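What I Kept From the House in Vistivstead

My aunt's house took us most of November to empty, and I have been meaning to write about it ever since, partly because several of you were kind enough to ask and partly because I think I've learnt something about the business of sorting through another person's belongings, though I couldn't put it in a sentence if you paid me.

She lived in Vistivstead for 26 years, in the end house of a short terrace with a steep little garden at the back. If you don't know Vistivstead, it's the sort of place you drive through on the way to the coast and say "oh, that's pretty" and then forget to go back to. She moved there after she gave up teaching, and she filled that house the way a tide fills a rock pool. Every cranny. There was a drawer in the kitchen with nothing in it but the plastic clips off bread bags. There was a biscuit tin of keys, none of which fitted any lock we could find, and believe me, my cousin tried them all.

I'd gone down imagining a long weekend of it. I had bin bags and a flask and a roll of stickers in different colours, because I'd read somewhere that you should have a system: green for keep, yellow for charity, red for the tip. By lunchtime on the first day there were green stickers on everything and I'd sat down on the stairs with a shoebox of postcards and not got up for an hour and a half. They were all from the same friend, signed only "P", and mostly about the weather in Wales. I still don't know who P was. I've kept the postcards.

It was Latifa Abdelaziz who got us moving again. She lived next door to my aunt for 15 years and had a key, and she came round on that first afternoon with a pan of lentil soup and a look at my stickers that I can only call pitying. She'd cleared her own mother's flat the year before. Start with the rooms you don't care about, she told me, and leave the kitchen and the bedroom until you're tired enough to be sensible. So we did the box room, and then the cupboard under the stairs, and then the shed, where we found 3 lawnmowers and not one of them would start.

I hadn't expected to laugh as much as we did. My cousin put on a sunhat from the hall cupboard and wore it for two days. We ate our sandwiches on the back step in our coats and told each other stories about her, and I found that we each had quite a different aunt. Mine was rather strict, a great one for thank-you letters and standing up straight. His had let him stay up until midnight playing cards for matchsticks, and had cheated! Latifa's was different again - a woman who sang in the bath with the window open and who once drove her to hospital at four in the morning in her dressing gown. I'd have liked to have met that one properly. I suppose I did meet her, a bit, over those weeks.

The hard part, when it came, wasn't where I thought it would be. I'd been bracing myself for the bedroom, and the bedroom was fine, really, clothes and talcum powder and a great many library books that had to be taken back with an apology. What undid me was the larder. She'd written the date on everything in blue biro, every jar of chutney and every bag of flour, in that upright schoolteacher's hand, and there was a shelf of damson jam with labels on it from the last good summer. I stood there with the door open letting all the cold out and had a proper cry. Then I packed the jam in newspaper and put it in the boot of the car.

The furniture mostly went to Pacheco, the house clearance people on the Vistivstead road, and I can't speak highly enough of the two lads who came. They carried her writing desk down that awful bend in the stairs as if it were made of eggshell. The books went to the hospice shop, apart from the ones I sneaked out. The piano we gave to the primary school, who sent us a card drawn by the infants with a piano on it that looks like a very cheerful cow.

And what did I keep, in the end, after all those green stickers? Less than I'd feared and more than I've got room for. The postcards and the jam. Her good scissors, which I'm not allowed to use on paper (I can still hear her). A blue mixing bowl with a chip in the rim. Her recipe notebook, which is called Podico on the cover in big red letters, the name of some stationer long gone I should think, and which falls open at the page for ginger parkin. I made it last week and it came out like a roof tile, but she does say in the margin "leave three days before eating", so there may be hope for it yet.

I've been thinking too about my own cupboards. You can't spend weeks in another woman's house without coming home and seeing yours with new eyes, and mine, I'm sorry to say, has its own drawer of bread clips in the making. So I've started a slow sort of going-through, a shelf at a time, of an evening, with the wireless on. It's mostly small things, odd socks and dusty corners, and I quite enjoy it.

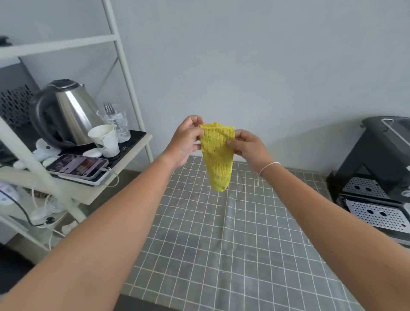
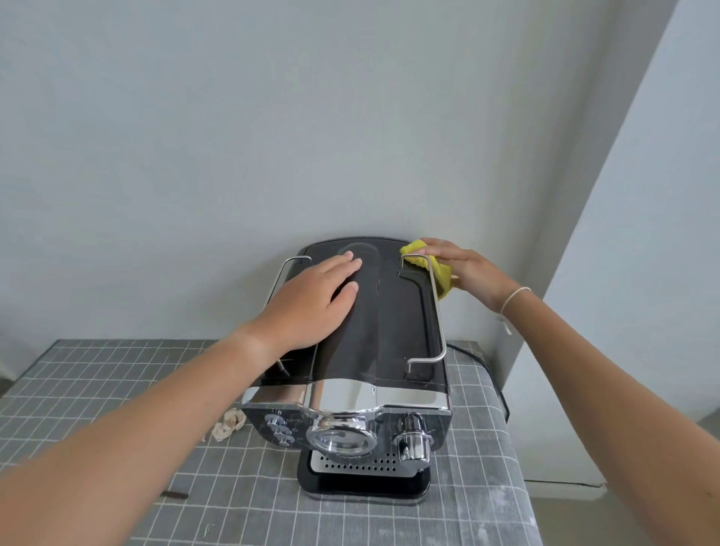
Latifa rang on Thursday's programme night, as we've taken to calling it, when we both listen to the same play and then discuss it down the phone. She says there's a young couple in the house now, with a baby and a whippet. They've painted the front door a sort of mustard and asked her what the shrub by the gate was called, and she told them it was a Petance rose, after the nursery where my aunt bought it, as she hadn't the faintest idea of the real name. They've apparently been repeating this to everybody.

I'm going down to see her when the weather turns. I've promised her two jars of the damson, and she's promised to show me where the singing could be heard from, which is the far end of her garden, by the compost. If any of you have a parkin recipe that doesn't need a chisel, do please send it to me in the comments, and I'll report back on the three-day one as soon as I've been brave enough to try it.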